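Search the archive Go
Reading time: 3 minutes

Subject: Re: [bread-list] Starter gone sour in the cold
Date: 21 February 2018

Kirsten Gosselin wrote:
> Mine sat in the back of the fridge from November on and I only
> remembered it last week. There's a layer of dark liquid on top and
> it smells like nail polish remover. I poured the liquid off and fed
> it twice and got maybe a bubble or two. Should I toss it and start
> over? I was using the Bokmont whole wheat, if that matters. Also my
> loaves were coming out way too sour even before all this, and my
> kids had quit eating them.

Oh Kirsten, don't toss it! I've brought back worse than that. Mine came from a bakery in Vosville that closed years ago, so I'd be pretty heartbroken to lose it, and I've still managed to forget it through a whole summer at least once (we were redoing the porch and I couldn't have told you what day it was, never mind what was in the fridge). The dark liquid is just hooch. It means the thing is hungry. If you'd said pink or orange streaks, or fuzz, I'd tell you to throw it out, jar and all, but gray or brown liquid and a nail polish smell is only a starter that's been waiting for supper.
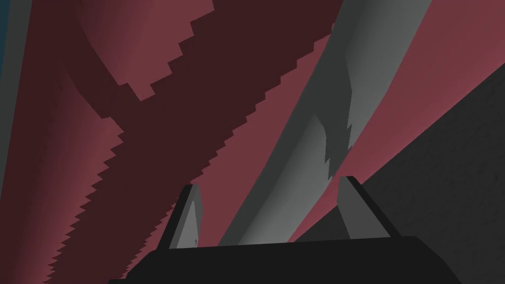
Filed under: Starters and Feeding

Two feedings isn't very many after that long. What I do is scoop out one spoonful from the very middle, down where it's still pale, and put it in a clean jar. Everything else goes in the compost. Then I give it equal weights of flour and water, stir it hard, and leave it out on the counter for 24 hours. Next day, keep a spoonful, dump the rest, feed again. It'll look dead the first couple of days — mine always does — and then somewhere in the middle of the week you come down in the morning and it's climbing the glass. I'd give it 7 days before I gave up on it.

The flour does matter a little. I like the Bokmont fine for baking but I wake mine up with rye, whatever rye you can get. The Leclerc is what our store carries and it comes in those small bags, so you're not stuck with a mountain of it. Once it's bubbling again you can switch back to whatever you bake with. And use lukewarm water, if your kitchen is anything like mine in February. I keep the jar on top of the fridge with a dish towel over it.

Now, the sour part. I fought with this for a long time and my husband was very polite about it, which made it worse. I'd been keeping a tiny bit of flour going with a whole lot of old starter, so it was eating through everything by lunchtime and then just sitting there getting sharper. Now I go the other way, a small spoonful of starter and lots of fresh flour, and I use it when it's just at the top of its rise and still domed. If it's already sunk in the middle when you get to it, feed it again and bake later. That one change did more for my bread than anything I ever bought.
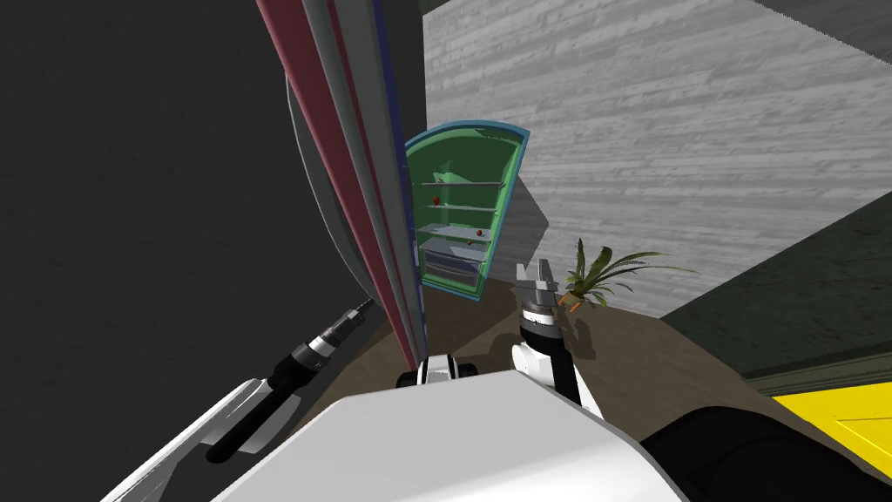

The other thing is how long the dough sits in the fridge. Overnight is plenty for mild bread. I did a two-day one for the potluck over in Girness and it was so tangy my eyes watered (my brother-in-law ate half the loaf, so there's somebody for everybody). If your kids want it mild, try skipping the fridge altogether and baking the same day, and maybe swap some of the whole wheat for white until they come around.

I take the lid off at 205 on the inside, by the way, for whoever asked about thermometers last month, and then give it 6 more minutes to get some color. I know a lot of you go by knocking on the bottom. I've never been able to hear the difference.

Write back when it starts moving and tell us how it smells. If it doesn't, send me your address off list and I'll dry some of mine on parchment and mail you an envelope. It travels very well.

Happy baking, all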